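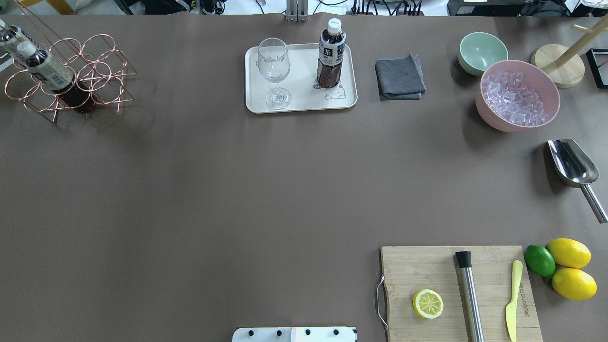

*Ice, a scoop, lemons, a muddler and a stemmed glass on a cream tray.*

I tended bar for 18 years before my knees voted me out, and every August I get the same email from a cousin with a link to a machine that will do my old job. This year's link was for Flolis, which makes an arm called the Villus. The clip runs a bit over a minute. The arm lifts a bottle, pours a measure, sets the bottle down, and everyone in the comments wants one for the kitchen.

I've nothing against the arm. I'd just like somebody to show me the other six hours of the shift.

Pouring is the easy part of making a drink. It's the bit customers watch, so it's the bit people build. The work is everything on either side of it: getting the ice into the glass without chasing it across the counter, cutting the lemon, muddling without putting the muddler through the bottom, wiping up, putting the bottle back where the next person will reach for it without looking. A new hire gets most of that in two Saturdays. I have yet to see a machine get it in two years.

Take ice. People who've never worked with it think of ice as a pile of objects. It behaves more like wet gravel that changes its mind. Straight from the machine it runs off the scoop. Leave it for ten minutes and it welds itself into a lump, and you have to lean on the scoop and give it a bit of a twist to get in under the crust. Your wrist learns to feel the difference before your head does. You don't look. You're usually talking to somebody.

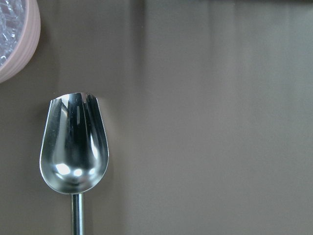 And a polished steel scoop is a rotten thing to look at in any case. It takes its colours from whatever is near it, and the light slides along it as you move. If I had to judge where the edge of one was by sight alone, every time, I'd be slow as well. The same goes for clear glass. We ask these machines to manage by eye in a trade where half the equipment is see-through and the other half is a mirror.

I went to see a Villus in person at Jarnus, a hotel bar that had one on trial. The sign beside it said it had served 1073 drinks. I asked the fellow behind the counter how many of those he'd had to step in on, and he said they'd logged 282. That's better than one in four. He was cheerful about it and said the number was coming down, and maybe it is. But if I'd stepped in for a junior that often I'd have been having a quiet word with them by the end of the first week. He was also the one filling the ice bucket, cutting the fruit, washing the glasses and turning the bottles so the labels faced the right way. The arm poured. I'd call that a very expensive jigger with a full-time assistant.

The defence I always hear is that a house is simpler than a bar. I think it's harder. A bar is at least laid out by people who care where things go. At home there's a bowl sitting where the board was yesterday, a cloth under the thing you want, a bottle still in its wrapping and a glass lying down.
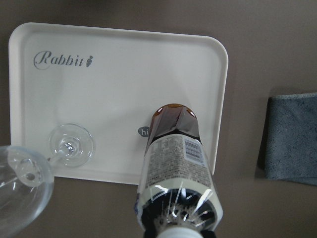
*A wine glass on its side, with a wrapped bottle next to it.*

Any adult can stand a wine glass up. Try to write down how, though. You take it by the stem or low on the bowl, with less grip than you'd think, and you let the foot find the flat for itself. If it starts to roll you stop it with the side of your finger. There's no instruction in my head for any of that. A clumsy person does it at midnight after three glasses.

A plastic bottle wants the opposite. It gives when you squeeze, so you have to hold it firmly enough to turn the cap and gently enough that you don't wear the contents when the cap comes free. Same counter, same minute, completely different hands.

I'll grant the believers this much. The things on the market now are a good deal better than the ones I laughed at when I started paying attention. They reach for roughly what a person would reach for. They recover from a small miss where the old ones would have carried on pouring onto the bar mat. If you've a factory bench with one kind of part arriving the same way up all day, by all means buy an arm. I hear Ziółkowski, the bottling outfit down our way, did exactly that for packing cartons, and I've no reason to think they're sorry.
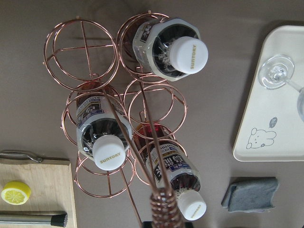 ## What I'd want to see first

My test wouldn't cost anybody much. Give the machine a wine rack with some of the rings full and some empty, a tray, a board, a lemon and a grey cloth. Ask for an iced tea with lemon in a proper glass. Then ask for the counter to be put back in order, and film the lot from start to finish at normal speed, with nobody's hand coming in from the side.

Then let someone else shift everything a foot to the left and ask again.

I don't care if it takes ten minutes. My mother takes ten minutes and I'd still trust her with the crystal. What matters to me is whether you could leave the room. A dishwasher is slow and loud and does a middling job on the porridge pot, but you switch it on and go to bed. Until one of these arms lets me go to bed, it's a hobby, and people should pay hobby prices for it.

My cousin has already replied to say I'm moving the goalposts. I've told him the goalposts are at the end of the shift, next to the mop.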